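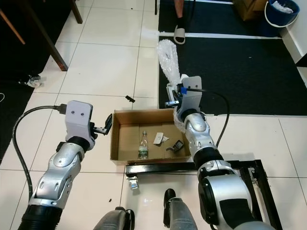
Pince parallèle et papier bulle : quels doigts choisir ?

Gleice Queiroz

Bonjour à tous. J'ai deux bras montés sur une base commune, avec une pince parallèle au bout de chacun et un contrôleur Arside pour l'ensemble. Je compare en ce moment deux jeux de doigts pour du tri au sol : bouteilles en plastique, papier froissé, emballages légers. Les bouteilles ne posent pas de problème. Le papier bulle, si. Le bras droit arrive à le prendre et à le lever, mais la pince signale « objet perdu » une fois sur trois alors que le rouleau est toujours entre les mors.
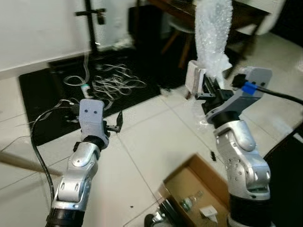 J'ai baissé le seuil d'effort à 3 N et la fausse alerte disparaît, seulement la pince déclare ensuite une prise quand elle se ferme à vide. J'ai aussi essayé de fermer plus lentement, sans différence nette. Est-ce que je dois changer les doigts, ou bien ne plus me fier à l'effort et ajouter une caméra au poignet ? La caméra de tête voit bien le carton, beaucoup moins ce qui se passe entre les mors quand le plastique monte devant.

Merci d'avance.
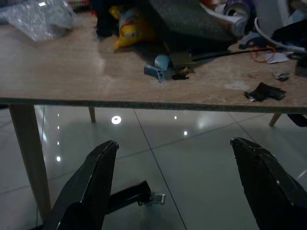
Benedito Fontes

Gardez les doigts et ajoutez la caméra. Sur un matériau qui s'écrase, l'effort chute après la fermeture et le contrôleur croit que l'objet est parti. J'ai eu la même chose avec des sachets.

Ce que je fais :
– fermeture à vitesse moyenne, puis pause de 300 ms avant de lire l'effort ;
– lecture de l'écartement des mors en plus de l'effort ;
– une image de la caméra de poignet, comparée à une image prise pince vide.

Pour la caméra, vérifiez que les deux pointes restent visibles quand la pince est ouverte. Si une pointe sort du champ, reculez le support. Attention aussi aux reflets des lampes sur le carrelage brillant, ils faussent la comparaison. Je limite la zone comparée à l'espace entre les doigts, et je refais l'image de référence si l'éclairage change.

Marlene Lins

Moi j'ai pris les Dimo, ça marche bien. Un peu chers.

Iolanda Assunção

Je ne suis pas tout à fait d'accord avec Benedito. La caméra de poignet aide pour confirmer la prise, mais sur une table encombrée elle m'a surtout donné des fausses détections : sacs, câbles, bouts de plastique sombre, tout finit par passer près des pointes. Je copie ici mes notes d'essai, si ça peut servir.
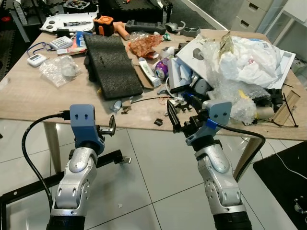 Vasconcelos, 31/3/25

Essai sur table, doigts courts, 40 prises par bras. Les sacs en plastique blanc viennent souvent par deux. Les petits morceaux au bord de la table sont plus faciles à prendre avec la pince inclinée. Les câbles fins glissent, quel que soit le réglage. Contrôle par l'écartement seul : correct sur les boîtes, mauvais sur les sacs. Écartement et effort ensemble : nettement mieux, sans caméra de poignet.

Je commencerais donc par l'écartement – c'est une ligne à ajouter dans la configuration – et je garderais la caméra pour plus tard. Gleice, pouvez-vous indiquer la version du contrôleur ? Sur les anciennes, l'écartement n'est rafraîchi qu'à la fin du mouvement et il faut le relire à la main.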